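Sosama handheld grippers, two weeks in

09/05/2026

The Sosama set is a pair of handheld grippers you use to record demonstrations for training a robot arm. I paid for mine. It was 800 for the pair with the chest harness, and another 270 for the monitor and mount, which I think should be in the box.

Setup took most of an evening. The marker cubes go on top of each gripper and the manual is vague about which way they face. I had one turned wrong and lost a whole batch before I noticed.

In use they're fine. The trigger is a little stiff for the first day, then you stop thinking about it. The harness is better than the Poment one I had before, which rode up every time I reached forward. My wrists get tired after 10 takes or so and I take a break.

The monitor is the part I'd buy again. With the Poment kit I had to walk over to a laptop to see if it was recording. With this one I look down at the timer. The small text under it is hard to read, and I wish it were bigger.

Most of my clips are table and cart work - cups, boxes, bottles. My goal is 1000 clips by the end of May, and I'm behind.
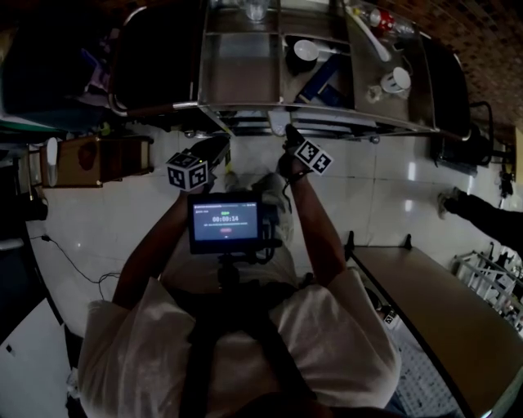
Fourteen seconds into a take at the steel cart, both grippers in hand.

Export is slow. Long sessions take longer to copy off than to record, and there's no way to pick single clips first. Support says a fix is coming, with no date.

I'm keeping the set. Next I want to try the softer fingertips from Biwott, if they fit.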